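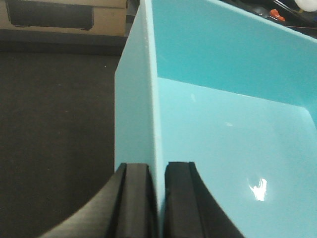 How should storage bins be allocated when stock of mixed sizes arrives at a small depot? Our trials at Gavoddale favoured keeping one size of bin per aisle and letting colour carry the category, with pale bins reserved for returns.

4.2 Bin colour and sorting errors

The depot handled 1,056 items during the trial period, which ended in December. Staff sorted them under two schemes. In the first, devised by Delero, each bin carried a printed label and colours were mixed freely. In the second, colour alone showed the category – labels were removed from all shelves. Misplaced items fell to 17 under the second scheme. Most of these were small goods placed in a bin of a neighbouring shade, and 5 were found only at the final check.

Figure 3. Plastic bins: light aqua-blue, with darker blue bins behind.
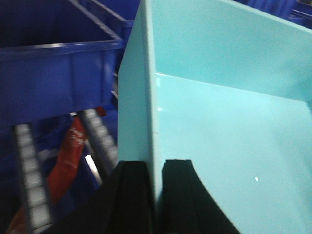

Orelden, commenting on an earlier draft, objected that colour should never stand alone, as blues and greens are easily confused under poor lighting and some staff cannot tell them apart at all. We accept the point. The layout later adopted at the Ouazzani site therefore keeps a large printed letter on each shelf edge as well as the colour of the bin. Results from that site are not included in the totals given in this section.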